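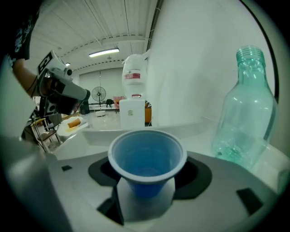
Lecturer: Veronika Boros
Notes typed and corrected by Elikem Ansah
Event Decoration, Unit 2: Planning the Lighting for a Reception

Please read these notes before the practical class. The part on color we did quickly last time, so I wrote it longer.

Why we begin with light

Students like to begin with flowers, and I understand it. But the flowers are ordered for a room, and the room in the evening is a different room from the one you visited at noon. A cream wall becomes yellow, a dark green leaf becomes almost black. If you can visit the venue only once, ask to come at the hour when dinner will be served. For a wedding in August this can be a problem, as the sun is still in the windows during the first course and the couple sees your lighting only when the dancing starts. In this case make two plans, one for daylight and one for after dark, and mark on each who changes the settings and when.

The layers

General light is what the room already has: chandeliers, ceiling spots, wall lamps. Find the dimmer before anything else. If there is no dimmer, ask which groups of lamps can be switched separately and draw them on your floor plan.

Table light is candles or small lamps. It should be lower than the eyes of a seated guest or well above them. A flame at eye level is tiring after one hour, and people start to move it, usually toward the flowers.

Accent light goes on the things the guests should look at: the cake, the head table, the entrance. One narrow beam for each is enough. Do not put accent light on the bar, it has its own.

Wall light (many suppliers say "uplighting") stands on the floor and shines up. It changes the room the most and it is also the easiest to do badly. Place the lamps evenly, and begin from the corners.

Color

Warm white is kind to skin and to food. Cold white makes a tablecloth look clean but makes people look tired. Strong blue or green on the walls can be beautiful in an empty room, then the guests sit down with their backs to the wall and their faces take the color. Keep strong colors for the dance floor.

Always test with the real linen. White cloth is never only white, and ivory cloth under a pink lamp looks different from white cloth under the same lamp. Bring one napkin to the test.

The Begay reception

This is the case we will use in class. The hall is long, with windows on one side only. There are 70 guests, seated at round tables, and the dance floor is at the far end. The supplier, Kedia, offered 58 wall lamps. Look at the floor plan and tell me where you would put them, and if you would take all of them. The couple has 400 dollars left for candles, holders and any extra lamp for the cake. The hall does not allow open flame on the window side — read the venue sheet, page two.

Skullus, the second supplier, offers fewer lamps but sends a technician who stays until the end of the evening. Compare both offers in writing. Half a page is enough.

Cables

Every cable that crosses a walkway must be covered or taped flat along its full length. Tape of the floor's color looks better in photographs. Keep battery lamps for tables in the middle of the room, and write down the hour when you switched them on. They must last through the speeches, and speeches are always late.

For the practical class

Bring your floor plan on paper, a soft pencil, and one piece of fabric from home in any light color. We meet in the Neloleck room. The curtains will be closed from the beginning, so please come on time — it is difficult to find a chair in the dark.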